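Print this thread | E-mail to a friend

Reusable cup deposit at Pavamcombe market – is it working?

kettle_on
The deposit scheme started in September and I've now used it four times. You pay a pound for a cup at any of the drinks stalls and get it back at the Uler van by the car park. The cup is fine. The queue to return it is the problem. I waited longer for my pound on Monday than I did for the coffee.
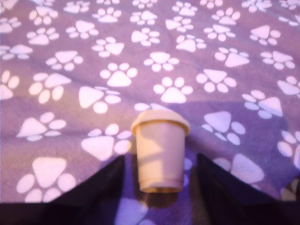
If they had a second return point at the church end I'd have no complaints. As it is I've got three of the things in my kitchen cupboard, so that's three pounds I haven't bothered to claim.

7 replies | 12 shares

marshlane
Same here, two in the boot of the car. The notice by the gate said they'd bought 2,000 cups to begin with and 400 had gone by the second week. I'd guess most of those are in cupboards like yours.

Dredora
I run one of the stalls so I'll put the other side. Before this we were paying for the bin lorry to come twice a week. Now it comes once. The cups are washed in Nyarko and come back the next morning in crates of 40. It's more lifting for us but the pitch is a lot cleaner at closing time.
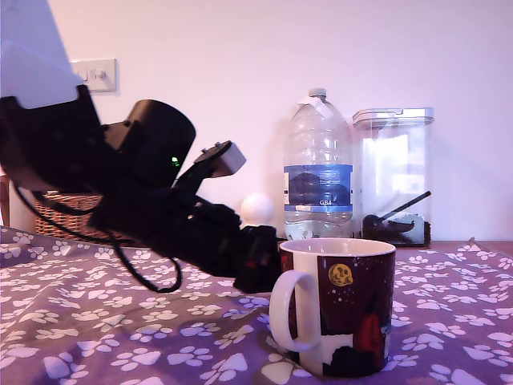
The queue is bad between eleven and twelve. Come before ten and you'll walk straight up.

oldgreyhen
Why not let people bring a mug from home? I've done it for years at the bakery and they knock 20p off. No deposit, no van, no washing in Nyarko.

Dredora
You can. We all take them as long as they're clean. Most people don't want to carry one round the shops afterwards.

oldgreyhen
Then it should say so on the board. I've never seen it mentioned.

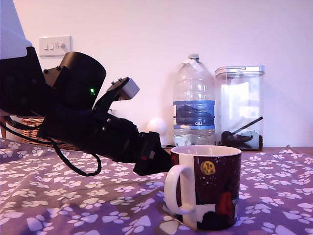 And a proper mug keeps its heat better than those thin things. I had a tea in one last week and it was lukewarm before I got to the cheese stall.

marshlane
Don't agree with that. Mine had the lid on and was still too hot to drink by the bus stop. Depends who's filling it, I think.

Renato Sebastian
I asked at the parish meeting. They had 1,255 returned in the last full month, and a second return point is being looked at for spring. It would be at the library – not the church, as there's no water tap there.
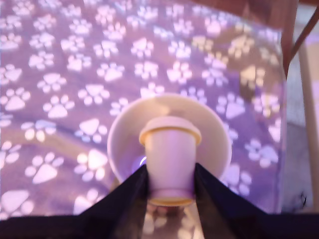
They'd also take returns on non-market days, which would suit anyone who only comes in on a Saturday.

kettle_on
Library would do me. I'll bring my three back when it opens.

Print this thread | E-mail to a friend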